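Wedding Catering at Trumdale: Your Questions Answered

How many guests can you seat?
The dining room holds 125 for a sit-down meal, and 200 if you'd rather everyone mingled with a plate in hand on the terrace (lovely in November, when the jacarandas are showing off).

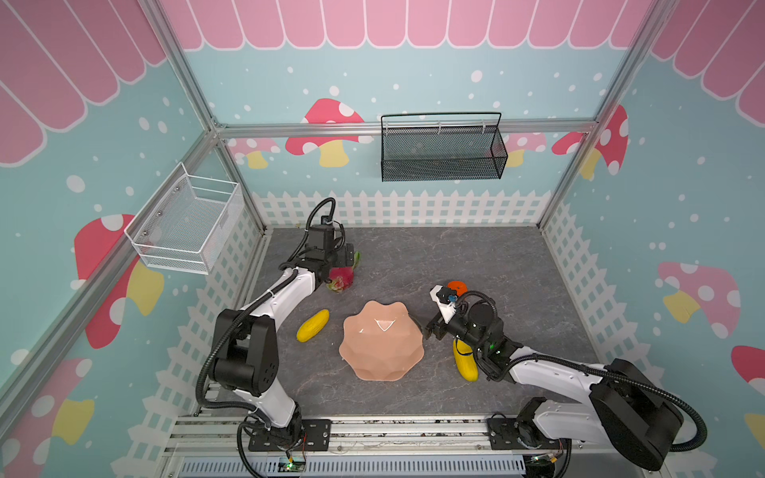 Do we get a tasting?
Of course you do! Bring up to 3 people, come hungry, and Ecaterina Anghel will look after you. Mums are especially welcome, and so are their opinions.

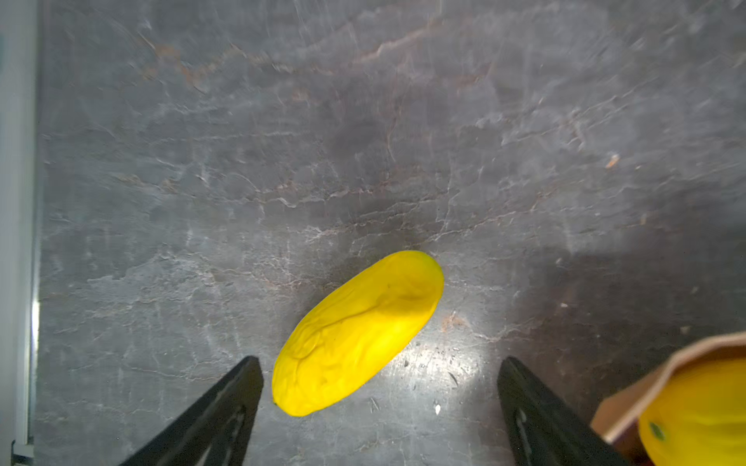

Changes to the menu are fine afterwards too, so please don't lose any sleep over the entrées.

Can we have fruit instead of a cake?
You certainly can, and plenty of our couples do, piled as high as they fancy.

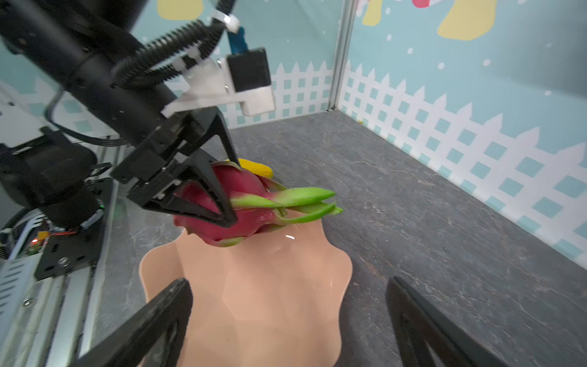 Dragon fruit and a peach-coloured bowl

Can you cater for allergies?
Yes, just pop them on the RSVP list and send it to Brândușa Văduva 2 weeks beforehand.
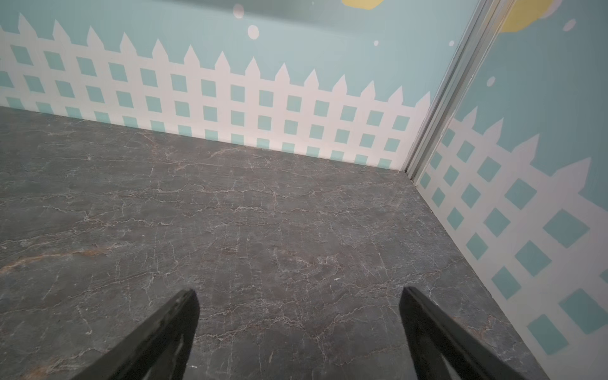
Can we bring our own wine?
You're welcome to, with a small corkage fee per bottle.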